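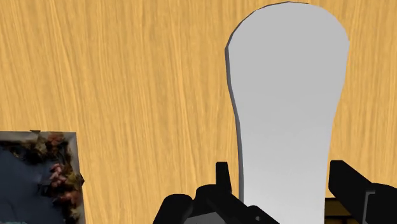

The simulated tabletop at Selden, with the gripper over the white board. Render: Ginar

Kenna Purves talks with her hands, and I suppose that's only fair for somebody who spends her mornings moving a robot's fingers from the far side of a desk. She makes tea first (very good tea, I should say) and then she lets me have a go.

"Everyone grabs too early," she tells me kindly, as I do precisely that. "You want to bring the jaws down either side, wait a breath, and only then close."

She has recorded roughly 4,000 of these demonstrations at Selden, all in simulation, steering by remote control while the software quietly notes every movement. Her colleague Renato Cáceres trains the models on them, and he's fond of the clumsy ones too.

"If Kenna drifts off to one side and comes back, I keep it," he says. "The robot will drift as well, poor thing, and it needs to have seen somebody recover."

Did she ever imagine doing this for a living? "Goodness, no! I taught the piano for seven years. But it's the same patience, really, and you still say 'gently' all day long."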